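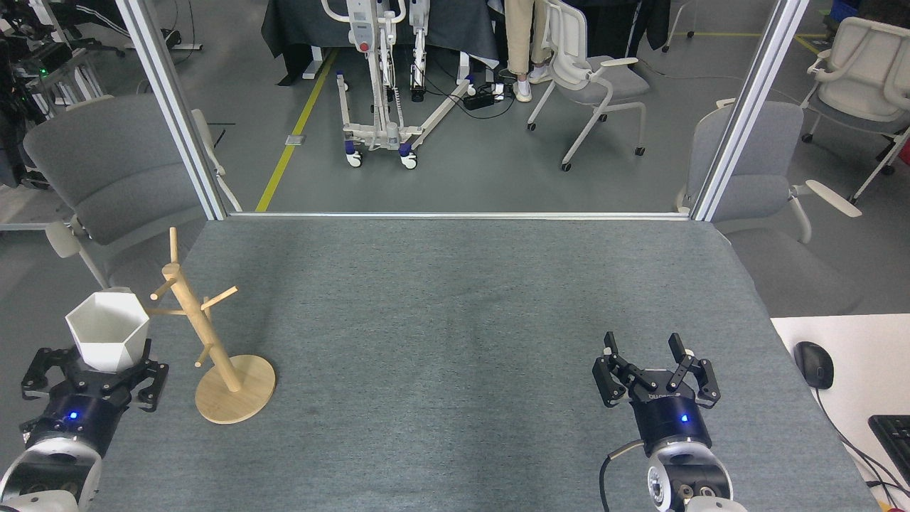
## 3.2 Ce que les téléspectateurs font pendant le direct

**Figure 1.** Tasse blanche à facettes et porte-tasses en bois clair.

J'en viens à la partie du corpus qui m'a donné le plus de fil à retordre, et aussi le plus de plaisir ! Avec Revathi Poduval, j'ai dépouillé 1 327 messages laissés par le public de Caria pendant sa grande soirée anniversaire, celle de décembre, diffusée en direct depuis la place centrale de Plalthorpe. La chaîne fêtait ses 60 ans d'antenne et elle avait vu large : un plateau en plein air, des duplex, d'anciens présentateurs rappelés pour l'occasion.

Je m'attendais à lire des souvenirs d'enfance à la pelle. Il y en a, bien sûr, mais ils arrivent surtout au moment des coupures publicitaires — quand l'écran laisse un peu de place, en somme. Le reste du temps, les gens commentent ce qu'ils voient : le son qui décroche, la robe de la présentatrice, un duplex trop long (celui du port a été très mal reçu). Lavanya Kotian avait décrit un rythme semblable pour les finales de jeux télévisés, et je lui emprunte ici son expression de « mémoire d'entracte ».

Pour le codage, nous avons retenu neuf catégories. J'en voulais moins, Revathi en voulait davantage, et je dois dire que la catégorie « plainte affectueuse », que je trouvais franchement bancale au départ, s'est révélée la plus utile de toutes. On y range les messages du genre « c'est interminable, je reste jusqu'au bout ». Trois codeurs ont travaillé séparément, puis nous avons repris ensemble les cas litigieux, parfois un peu vivement.

Reste la question des messages envoyés depuis la place elle-même. Amirhossein Yazdani me conseillait de les écarter, le public sur site ne regardant pas vraiment la télévision. Je les ai gardés — beaucoup de spectateurs suivaient l'émission sur leur téléphone, à quelques mètres de la scène, pour mieux entendre les animateurs. Je les traite à part dans la section 3.3, avec les entretiens menés par Zarmeena Orakzai.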